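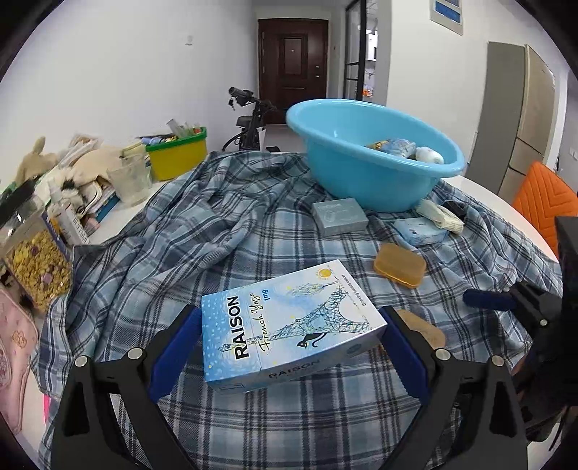 Flillus 居家收纳组 · 观点

圆桌不宜长期充当中转台

圆桌的可用面积常被高估。矩形盒体沿弧边摆放，必然留下楔形空隙，空隙随后由小件填充，取用时须先移开外侧物品。图中白色圆桌上，左侧有装黄色谷物粒的透明容器，旁边是白色喷瓶，再往后是毛绒玩具和一叠书籍纸张；格纹布上另有浅蓝色塑料盆和几只小盒。食品、喷瓶、纸品共用一个台面，本组认为应先按用途分区，再谈容器。

容器的选择，笔者与同组 Areti Tzavaras 意见不一。她主张大盆集中，理由是搬运次数少。笔者主张浅盒分装，单盒品类不超过5种。敞口大盆没有内部分隔，软包装会向低处塌陷，小件沉底后检索时间明显增加。印有“RAISON”和埃菲尔铁塔图案的那类浅蓝色小盒，外形规整，窄面也有字，竖立排列即可辨认，放进盆里反而浪费了这一条件。

垫布同样值得商榷。织物可减少桌面划痕，但起皱后支承面不平，窄底盒体容易倾倒。若必须使用，应拉平并固定边缘，或改用硬质托盘。托盘的附加好处是可整体移走，用餐前清台只需2次搬运。

Manolis Xenos 在组内讨论中提出，靠近入户门的桌子天然承担卸货功能，禁止堆放不现实。这一点笔者接受。可行的做法是限定时长：当日晚9时前清空，未归位者统一转入柜内待分拣格，次月复查。待分拣格本身也要设上限，本组目前取13件。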